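Felted wool table cover, crease that will not come out
Textiles and Mending > Care and Cleaning
3927 views

wentonwendy
10 November 2025

Hello all, and apologies in advance for the length, I never could write a short post. My aunt in Wenton has passed on to me a big grey wool cover that used to go over her cutting table. It was woven and then fulled, so it has that slightly felty hand, and she used it for years under her patchwork. For the last long while it has lived folded up at the bottom of a blanket chest with a sewing box on top of it, and as you can imagine it has come out with one very determined fold.

I would like to use it as a base for blocking and for laying out quilt pieces, so I do need it flat. So far I have hung it over the banister for two nights and given it a gentle shake every time I went past, and I can't say it has made a scrap of difference. My neighbour says wash it, my aunt says never wash it (she says it very firmly!), and I am stuck between them with my kettle on.

What would you all do? I have a steam iron, a spray bottle and plenty of patience.

Lencho_Looms
Posted Monday, 9.14 pm

Oh, lovely thing to be given, Wendy. Please listen to your aunt. If it has been fulled once it will happily full again, and you would end up with a very thick tray cloth.

Steam, but don't press. Hold the iron a finger's width above the wool, let it breathe steam into the fold, then smooth along the line with your palm and leave it completely alone until it is cool. I do mean completely. Most people pick it up too soon to have a look and the wool just remembers where it was. I have a grey one of my own with a line in it that I've been nagging at since the clocks changed, so you have all my sympathy.
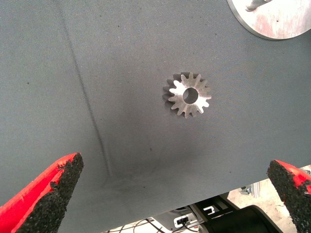 Do give it a proper brush first, too. Steam has a way of settling the fluff and bits into the surface, and then you are picking at it with tweezers for a week. A soft clothes brush, always in the same direction, and turn it over and do the back as well.

przemyslaw_s
Posted Monday, 10.02 pm

Good evening. I must disagree a little with Lencho_Looms, with great respect, because I have learnt a lot from her posts on warping. Steam alone did very little on mine. My grandfather was a tailor and he always used a damp cotton cloth between the iron and the wool, and he put the iron down, lifted it, put it down again, never sliding. After that he laid a flat piece of beech on the fold and leaned on it while he told us a story, and by the end of the story the cloth was flat. They were quite long stories.

So: damp cloth, medium heat, and weight while it cools. It is the weight that does the work.

Przemysław Sadowski

Lencho_Looms
Posted Monday, 10.20 pm

I'm sure that's just the thing for suiting, Przemysław, and I would have loved to hear the stories, but a tailor wants a firm smooth cloth and Wendy wants to keep her soft one. Put weight on a fulled wool while it's warm and you will get a shiny stripe exactly where the fold used to be. I did it to a coat in my twenties and I still think about that coat.

przemyslaw_s
Posted Monday, 10.31 pm

Only if it is too hot, or if the cloth has dried out! But I accept the point about the coat.

arkholm_annie
Posted Tuesday, 7.48 am

Morning everyone, what a nice thread to have with my tea. Can I ask what may be a silly question, Wendy, are you certain it's all wool? My mother had one she swore was wool and it melted on to the iron like cheese on toast. Pull a thread from the hem and do the burn test over the sink. Wool smells like singed hair and goes to a crumbly ash, and anything man-made will shrink up into a hard little bead. If it beads, ignore both of the above, put the iron on its lowest setting and go very carefully.

I keep a dark grey one down on the spare room floor and I gave up trying to get it perfectly smooth years ago. It goes where it likes. Floors are good for drying out flat, mind you, as there's nothing for the edges to droop over.

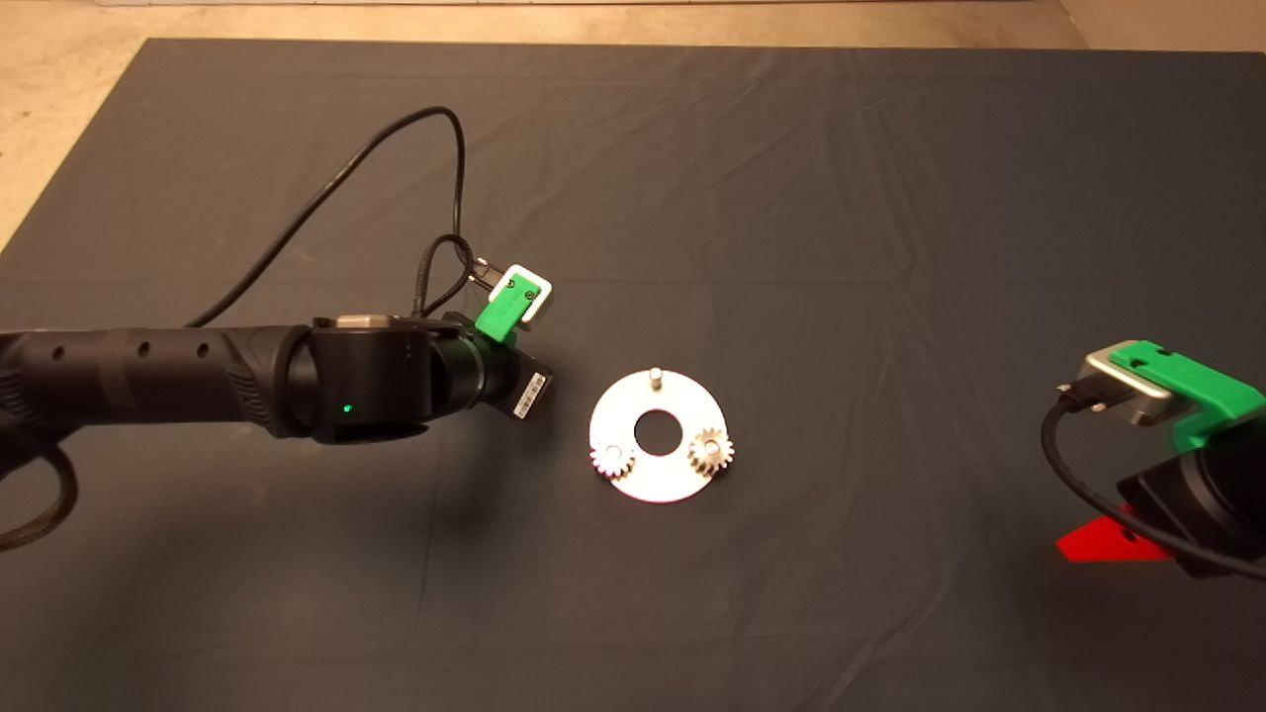
Oh, and if you do lay yours on the floor, put an old sheet underneath. Bare boards can mark a damp cloth, and I had a tea-coloured patch on a cream blanket that took me two goes with soda crystals to shift.

cekemia_fan
Posted Tuesday, 12.35 pm

Not soda crystals on wool, please, Annie! They are far too harsh and will leave it feeling like string. I use the Cekemia wool soap, a small capful in cool water dabbed on with a flannel, and I've had no trouble with it at all. I also think a cool hand wash would be fine here, whatever the aunt says. It's heat and rubbing that shrink wool, and you needn't have either of them.

arkholm_annie
Posted Tuesday, 1.10 pm

The blanket was cotton, dear, but thank you, it's a fair warning for anyone reading.

wentonwendy
Posted Tuesday, 6.40 pm

Well, you are all so kind, and I've had a very happy half hour reading this through. I did the burn test and it stank the kitchen out, so it's wool, no bead. I've brushed both sides and got enough fluff off to stuff a mouse.

I'm going to try hovering the steam first, as Lencho says, on one end of the fold, and the damp cloth and a bread board on the other end, and leave both until tomorrow morning. I shan't be washing it, Cekemia_fan, even though I'm sure you're right about the cool water, as my aunt is coming on Sunday and she would know the moment she touched it.

przemyslaw_s
Posted Tuesday, 7.05 pm

A bread board is very good. Please check there are no crumbs.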